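Chapter 4
From Seeing to Choosing

Last revised 3/12/18

By now your planner can move an arm from one pose to another without hitting the table. Well done, because that was hard work! Now comes the part I enjoy most: deciding where the arm should go in the first place.

We shall use the Tiltside toolkit, built at Lollulitz and later tidied up by Bredov. Its picking module is only 377 lines long, and you can read the whole of it in an afternoon (please do). It takes a view from the wrist, splits it into candidate objects, and gives each one a score for how easily two fingers could close on it. A smooth oval, a puzzle cube and a dented cookie box all pass through the same function, and all come out with a number between 0 and 1.

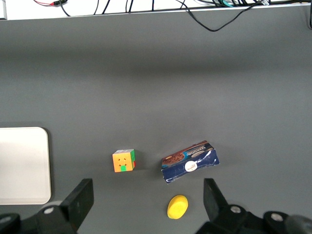

Vanhove objects that a score of this kind says nothing about what happens after the grasp, and would like the place pose worked out first and the grasp chosen to suit it. It's a fair point, and section 4.6 takes it up with code you can run both ways.

For the moment we keep the two steps apart. The picker returns its 9 best grasps, the planner throws out any it cannot reach, and the first survivor is sent to the controller. Placing has its own checks. Our target is a tray with a raised lip, so the placer must allow for the height of the rim and for the width of the fingers beside whatever they are holding.

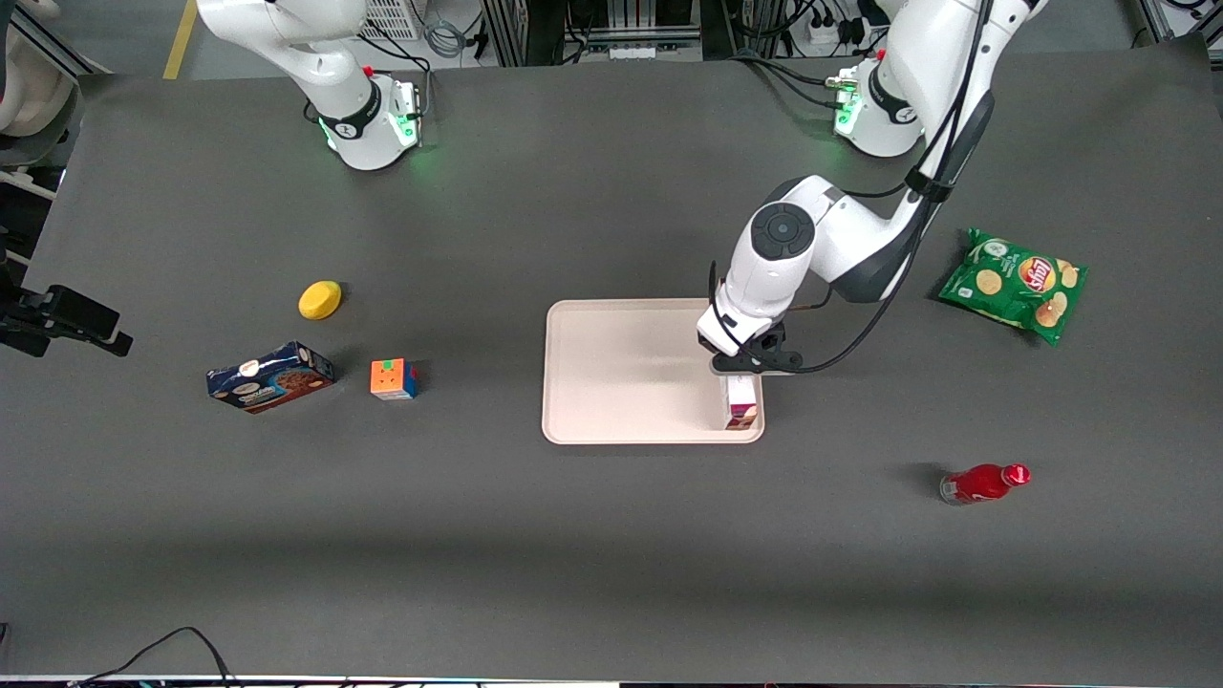 The default clearance in Tiltside is 85 per cent of finger width, a setting you'll find in place.cfg. Try halving it in the simulator and watch how many plans come back as valid. Then run the logged set of 410 grasps from the June release, and keep your results, as Exercise 4.2 starts from them.

4.1 What the wrist view leaves out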